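To: Stinanton Water and Drains list
Subject: Re: Brown water at the Flornon outfall again
Date: 12 February 2019

An earlier message to the list said:

> Does anyone know what is happening with the pipe below the allotments? I walked down
> after the rain and the stream was a grey-brown colour from the outfall to the
> footbridge, with rags on the brambles. There was a smell as well. I rang the number
> on the post and was told it was a storm overflow and was allowed to do that. It had
> hardly rained for a day before. Is there any point in reporting it again, and who
> to? Also, is it the same pipe that was supposed to be mended in October?

Replying to the whole list as several people have written to me separately about the same thing.

There are two pipes below the allotments and they get mixed up. The upper one, with the concrete apron, is a surface water drain. It takes rain from the road and the roofs at Flornon and should never have sewage in it. The lower one, with the flap, is the storm overflow, and it is allowed to discharge when the sewer is full after heavy rain. The post with the phone number stands between the two, closer to the upper pipe, and I think that is why the person on the phone assumed you meant the overflow.

From your account of the rags starting at the apron, I believe you were looking at the upper pipe. If so, the answer you were given was wrong, and it should be reported again as a suspected misconnection or a leak from the foul sewer into the drain. Please use those words. If you say "outfall" they will log it as the overflow. 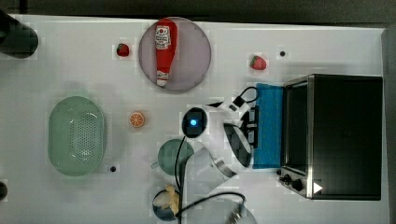
Is it the same pipe that was supposed to be mended in October?
It is the same drain but a different length of it. The October job was a liner put in under the lane by Gekomo, the contractor, and it covered 55 metres, starting at the manhole by the bus shelter and going downhill. The length above the shelter was surveyed but not lined. I asked at the time what the survey had found there and was told it was "serviceable", with some root growth at the joints.

The foul sewer runs beside the drain for most of that upper length and is at a slightly higher level. If both have open joints, what leaks out of one can find its way into the other through the bedding. This would fit with the colour showing up a day or so after rain, when the overflow has already stopped. It would also fit with a misconnected house, so I do not want to push my own theory too hard.

The way to settle it is dye. A harmless dye is put down the foul side at a known point and somebody watches the drain. It was done on the Domański estate when they had the same argument there, and the dye came through in four hours. In that case it was a cracked joint, and the sewer was dug up and replaced the following spring. I have asked twice for the same test here and have had one reply, saying that it would be considered in the next programme of works.

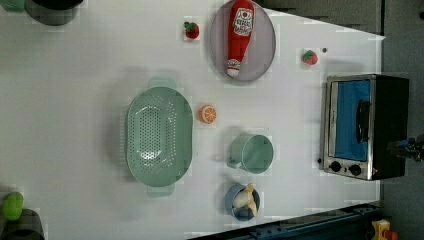 The other thing I have been asking for is the flap monitor record. There is a monitor on the lower pipe which logs each time the flap opens. If it shows no opening on the day you saw the rags, then the overflow is ruled out and they have to look at the drain. I would be grateful if you could send me the time you were there as near as you can remember it, along with the time of your phone call.

On samples, please do not take your own. A jar that has been sitting on a windowsill will not be accepted by anyone, and the water is not something to get on your hands. A photograph of the pipe with the apron showing, and a note of the time, is far more use. Stay on the path side of the fence, the bank is soft at the moment.

Some of you asked what may be going down the sinks at our end. Roughly 200 properties drain to the sewer above the bus shelter, and the last blockage there was put down to fat and wipes. We have a leaflet that went out to 146 of them and there is a second print due for the rest.
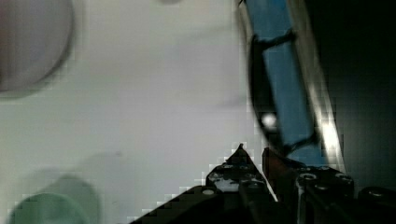 The second leaflet will have a section on kitchen sinks, which the first one left out. Most of it is dull advice: scrape plates into the food bin, let fat set in a tin, and put a strainer over the plughole. I would also like a line about sauces, because people rinse them away without a thought, and the oily ones do the same harm as the frying pan. Wipe round bowls and anything else with a rim using a bit of kitchen paper first, like the big round one in the corner there, and the paper goes in the bin as well. If anyone has a better wording, send it before the leaflet goes to the printer.

To report the upper pipe, ring the same number and ask for the surface water team. Get a reference, write it down, and copy it to this list. Separate references count as separate reports, so it is worth ringing even if you know that a neighbour has done so.

I will post the monitor record when I get it.

Drains contact, Stinanton list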